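Section 4: Setting Up the Table and Building the Walls

Ronosach Mahjong Set, Home Edition – Owner's Guide 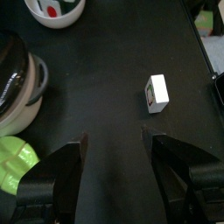

By now you should have unpacked the case, wiped down the tiles and let them air for an evening, as we suggested in Section 3. If you skipped that part, please do go back to it, as new tiles carry a little polish on them and will slide around under your fingers in a way that makes wall building much more trying than it needs to be. When everything feels clean and grippy, pour yourself something nice to drink, put it on a side table (never on the playing surface!) and carry on with the steps.

Choosing your surface

1. Pick a table that all four players can reach across without standing up. A square one is easiest, but plenty of families play happily on one end of a dining table.

2. If you have a choice, go for a dark, plain top with no shine to it. White tiles show up beautifully against black, and your eyes will thank you late in the evening.

3. If you are using the Fluvisden mat (sold separately, part number 2426), unroll it the night before and lay it face down so the curl comes out. Smooth it from the middle toward the corners.

Note: Bare tabletops are perfectly fine. The tiles will be louder when you shuffle, and some of us think that is half the fun.

Sorting the tiles

4. Set a bowl at one corner of the table, out of the way of everybody's elbows. A round ceramic one from the kitchen works very well. Lower the tiles in by the handful and don't drop them, especially if the bowl is one you are fond of.

5. Take the tiles out one at a time and look each one over before it goes on the table. You want to see clean engraving, with the colors sitting neatly inside the cut lines. Run a thumb along the edges too, and feel for chips.

6. Stand any tile you are unsure about on its end, apart from the others, so it doesn't wander back into the bowl while you are deciding.

Note: Small differences in the shade of red or green from one tile to the next are normal. If a tile is chipped or its paint is missing, write to Eskil Sundqvist in our parts department and quote form 137. Singles are matched by hand, so do give him the batch number from inside the lid.

Caution: Tiles are a choking hazard for small children. Keep the bowl well back from the edge of the table, and count the set before you close the case.

Building the walls

7. Turn all the tiles face down and shuffle them with flat hands, in slow wide circles. Everyone should join in.

8. Each player builds a wall in front of them, two tiles high, with the long sides touching. Use the Zavow pusher, or the edge of a ruler, to straighten the row.

9. Slide the four walls inward until the corners meet. Go gently here – a hurried push is how most walls come down.

If a wall does fall and faces are showing, turn those tiles over, shuffle everything again and rebuild. It happens to all of us, and by your third or fourth game your hands will know the way.

For dealing and the opening turn, go on to Section 5.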